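Filed under: Opinion / Home & Table
Print this page | E-mail this to a friend

In Defense of the Small Bowl
by Rukhsana Mirani
17/09/2021

I own too many bowls. My sister says so, my cupboard door says so (it hasn't shut properly since February), and I'm still going to stand up for every one of them, because I think the small bowl is the most underrated thing you can put on a table. Give me a pink one and a pale green one on a plain brown tabletop and I'm happy before there's anything to eat!
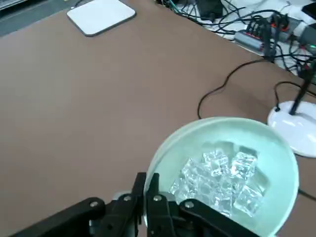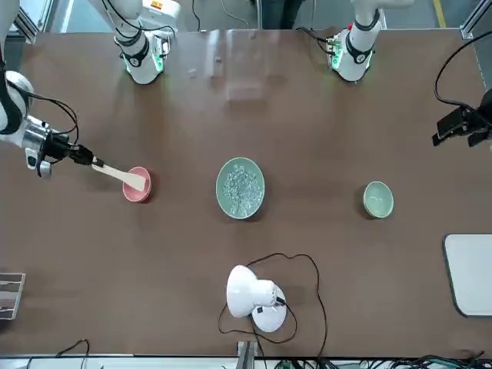
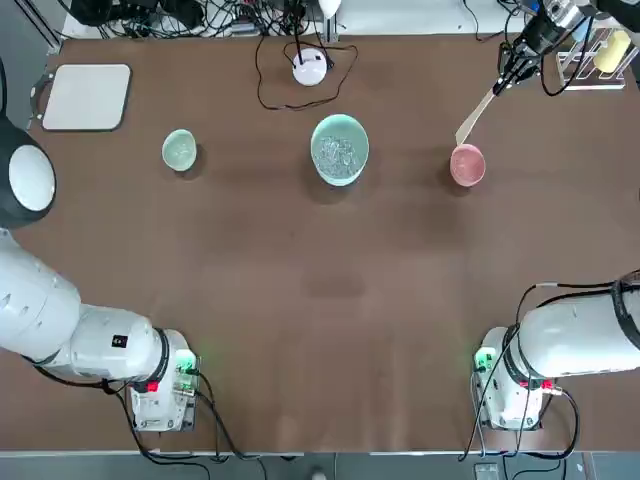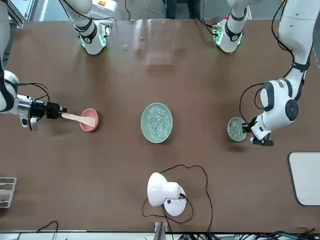
Pale green on brown, every time.

The trouble with matching sets

When I got my first apartment I did what everybody did and bought the big set. Mine came from Lodhi, the housewares place in Drindale, and it cost me $179, which was a lot of money for me then. Eight of everything, all white, all the same size. And you know what? The bowls were huge. You could have bathed a kitten in one. A scoop of ice cream sat at the bottom looking like it had been sent to its room.

So I started picking up odd ones. A pink one first, then green, then another green that didn't quite match the first green, and I remember worrying about that for a whole afternoon. I don't worry now. Mint next to a slightly different mint looks friendly, and a bit of pink stops the whole thing from looking like a dentist's office.

My other opinion, and I'll fight people on this one, is that a small bowl wants a wooden spoon or a wooden spatula near it. Metal on a ceramic rim makes a noise that goes right through my teeth. Wood is quiet, it looks nice against a color, and if you leave it resting in the bowl while you answer the phone it just sits there minding its business.

And please, light the table! People spend a fortune on dishes and then serve dinner in the gloom. I drag my desk lamp in from the other room when friends come over. Anything clear or icy, piled up in a pale dish, gets a sparkle to it that you'd never see under my ceiling light. Yes, the cord gets in the way. I move it and carry on.

My neighbor went the other way last year and gave away 50 pieces of crockery in one weekend, and she swears she doesn't miss any of it. Good for her. But she came over on Sunday to borrow something to put olives in, and she took two.

If you've got a small bowl you love, write and tell me what goes in it. I've got room for one more if I take the door off.

We use cookies to remember your preferences. By continuing to browse you accept our cookie policy.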